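메모리 모듈 삽입 작업 데모 수집, 삽입 성공/실패 에피소드 비율과 카메라 구성 문의

공정셀_초보
12월 7일 작성 · 로봇 학습 게시판

데스크톱 본체를 눕혀 놓고 그리퍼로 메모리 모듈을 옮기는 작업의 시연 데이터를 모으고 있습니다. 원격조작 방식이며 정책은 행동 청킹 계열의 모방학습입니다. 8월부터 모은 에피소드가 814개이고, 그중 작업자가 실패로 표시한 것이 78개입니다.

현재 증상은 다음과 같습니다. 모듈을 집어 본체 위로 가져오는 구간까지는 재현이 잘 됩니다. 슬롯 위에서 정렬하는 구간에 들어가면 정책이 멈칫하거나, 모듈이 슬롯과 어긋난 상태로 하강합니다. 고정 카메라 영상은 아래와 같은 구도입니다. 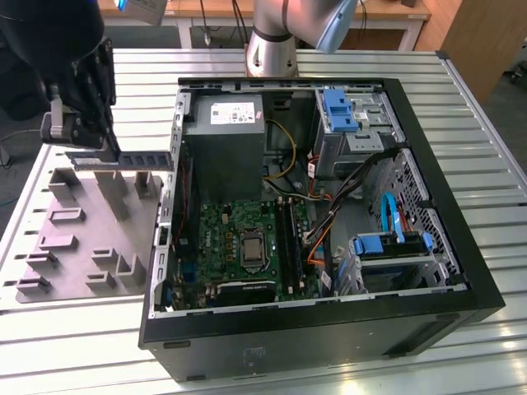

고정 카메라 화면. 그리퍼가 모듈을 수평으로 잡고 본체 왼쪽 가장자리 위에 있는 시점

궁금한 점은 두 가지입니다. 첫째, 실패 에피소드를 학습에서 전부 빼야 하는지. 둘째, 고정 카메라만으로 정렬 구간을 학습시킬 수 있는지. 관절 각도와 그리퍼 개폐량은 영상과 같이 저장하고 있고, 힘 센서 값은 기록하지 않습니다.

Behrouz Ebrahimi
채택된 답변

두 번째부터 답합니다. 이 구도로는 정렬 구간이 어렵습니다. 화면에 본체 전체와 트레이, 뒤쪽 로봇 팔까지 들어와 있어서 메모리 슬롯이 차지하는 픽셀이 적습니다. 검은색 슬롯 옆으로 케이블까지 지나가므로 입력 해상도를 줄이면 슬롯 경계가 거의 남지 않습니다. 원본에서 슬롯이 보이는지는 의미가 없고, 네트워크에 들어가는 크기로 축소한 뒤에 확인해야 합니다.

손목 카메라를 추가하십시오. 추가가 어렵다면 고정 카메라 원본에서 메인보드 영역만 잘라 별도 입력으로 넣는 방법이 있습니다. 다만 하강할 때 그리퍼가 슬롯을 가리면 크롭으로는 해결되지 않습니다.

실패 에피소드는 통째로 버리지 말고 구간별로 나누십시오.

- 파지 실패 후 다시 잡아서 완료한 것: 실패한 시도를 잘라 내고 복구 구간부터 사용
- 정렬이 틀어졌다가 작업자가 들어 올려 다시 맞춘 것: 들어 올리는 시점부터 사용. 수가 적으면 따로 더 수집
- 끝까지 삽입되지 않은 것: 행동 복제 학습에서는 제외하고 성공 판별기의 음성 표본으로 보관

정렬 직전에 멈칫하는 현상은 시연에 원인이 있을 때가 많습니다. 작업자가 슬롯 위에서 화면을 확인하느라 정지한 프레임이 그대로 들어가면 정책도 그 정지를 배웁니다. 관절 속도가 임계값보다 낮은 구간의 길이를 에피소드별로 뽑아 보시기 바랍니다. 길면 솎아 내되, 삽입 순간의 저속 구간까지 같이 지우지 않도록 단계 라벨을 먼저 붙이십시오.

힘 값도 기록하는 편이 낫습니다. 모듈이 끝까지 들어갔는지는 영상으로 구분하기 어렵습니다. 센서가 없으면 관절 전류라도 같은 타임스탬프로 저장해 두십시오.

Canley78
답변

저는 Ghasemi 그리퍼로 비슷한 작업을 했는데 그냥 많이 모으니까 됐습니다. 1894개쯤에서가 아니라 정확히 1894개 모은 시점에 처음으로 쓸 만해졌어요. 카메라는 2대였습니다. 본체 위치도 조금씩 바꿔 가며 찍으세요.

Jorard_lab
답변

위 답변에 보충합니다. 개수보다 초기 조건의 분포를 먼저 보십시오. 본체 위치와 각도, 트레이 위치, 케이블 배치를 에피소드 메타데이터에 남기지 않으면 나중에 어느 조건이 부족한지 알 수 없습니다. 특히 케이블은 시연을 반복하는 동안 조금씩 밀려서, 같은 날 모은 데이터와 다른 날 모은 데이터의 배치가 달라집니다.

검증 세트는 에피소드 단위로 무작위 분할하지 말고 수집 세션 단위로 나누십시오. 같은 세션이 양쪽에 섞이면 검증 손실은 낮게 나오는데 실기에서 어긋납니다.

공정셀_초보
댓글

답변 감사합니다. 축소 영상을 확인해 보니 슬롯이 주변과 구분되지 않습니다. 손목 카메라 브래킷부터 제작하고, 실패로 표시한 에피소드는 단계 라벨을 붙여 다시 분류하겠습니다. 관절 전류는 다음 수집분부터 저장합니다.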